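Chapter 6
A Morning with the Bun Arms

I almost skipped the open day at Brusby. It was March, it was raining, and the drive took 90 minutes each way. But Kanako Oshima, who runs the demonstration room, had promised me something better than a slide show, and I'm a sucker for food – any food!

So there I was at nine with 20 other visitors, squeezed along the back of the room, watching a gripper deal with steamed buns. Kipchumba Okoth talked us through it and took questions the whole time (mine were mostly about lunch).

Keep two words from the last chapter handy, grasp and release. We'll need both before we get to path planning in Section 6.2. As you look at the pictures, ask yourself where the fingers are compared with the bun, and what else is close enough to bump into. I filled a page of my notebook with that second question alone.

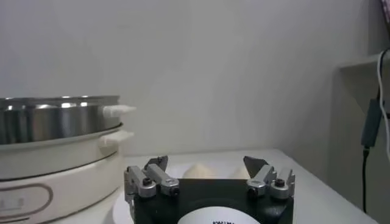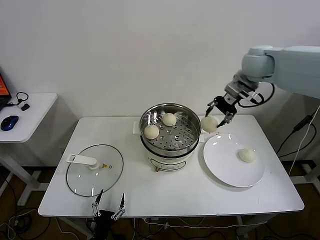
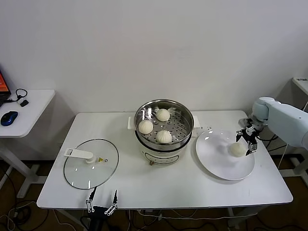
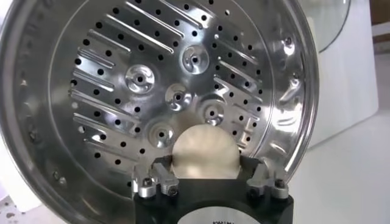 Figure 6.1. Steamer and gripper at the Brusby open day. The second picture shows a bun held over the edge of the plate.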